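Freezing lecsó — before or after the eggs?

Home cooking > Preserving and freezing

paprikapete
3 Sep 2018
My neighbor grows Hungarian wax peppers and can't stop himself, so I now own two grocery bags of them plus a box of tomatoes that need using up pretty much yesterday. Plan is a giant pot of lecsó, then freeze it for winter. My grandmother stirred the eggs in at the end and I've always done the same, but I've never frozen it. Do the eggs go in before or do I wait? And does anybody peel the tomatoes? I hate peeling tomatoes.

marlow_kitchen
Wait on the eggs!! I froze a batch with the eggs in once and they came out like little bits of sponge, with a puddle of water around them. Freeze the pepper and tomato base plain, thaw it in the pan, crack the eggs in then. Tastes fresh made.
I peel. The skins roll up into those little needles and my kids pick them out one by one.

Borbély
Agree on eggs, disagree on peeling. Needles are fine. You are making lecsó, you are not running a restaurant.
More important: what fat are you using? If the answer is olive oil we have a different problem.

paprikapete
Ha, I was going to use bacon fat, and then slice in some of that smoked sausage from Porkular. Is that allowed?

Borbély
Bacon fat yes. Porkular sausage... it's okay. Too much garlic for me, and it turns the whole pot orange. Add it when you reheat, same as the eggs. Smoked sausage gets stronger in the freezer and by November your lecsó will taste like a campfire.

tess_in_trenanville
I have to stick up for Porkular here — I've been freezing lecsó with their sausage in it for years and it has never tasted like a campfire. Maybe a little smokier, but that's the whole reason I put it in! I do cook the sausage first and pour off some of the fat, which might be the difference.

Gergely Szekeres
My mother is from Pestau and she would throw all of you out of the kitchen. Onion, lard, peppers, tomatoes, salt, paprika off the heat so it doesn't go bitter. That's it. Sausage goes on the side of the plate. She cans hers, though, so I can't help much on the freezer question. I will say don't cook the peppers all the way if you're going to heat them again later, stop while they still have some bite.

paprikapete
That last bit is really useful, I'd have cooked them to mush. What's everyone freezing it in? I have a stack of zip bags and some old yogurt tubs.

marlow_kitchen
Bags, flat on a cookie sheet. Once they're solid you can file them like books. I leave a good inch at the top.

tess_in_trenanville
Not bags, not for me. I had one split on the bottom shelf and I was chipping tomato off the freezer floor with a spatula. I switched to the clear kind with a clip on every side and I'm never going back. Same type as this one:

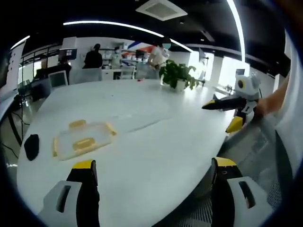 A few things I do with them:

1. Let the lecsó cool all the way before the lid goes on, then clip it down.
2. Leave room at the top, it does expand.
3. Label the lid with tape. Paprika will stain the plastic sooner or later, so I keep a couple just for red stuff.

Borbély
Paprika stains come out if you leave the box in the sun on a windowsill for a day or two. I don't know why but it works.

marlow_kitchen
The sun thing works on my cutting board too. Still team bags, I don't have the shelf space for boxes.

paprikapete
OK, going with half bags and half boxes, no eggs, and one small batch with the sausage so I can settle the campfire question. Not peeling. Sorry, marlow.

Gergely Szekeres
Make extra onion. Whatever you think is enough, it isn't.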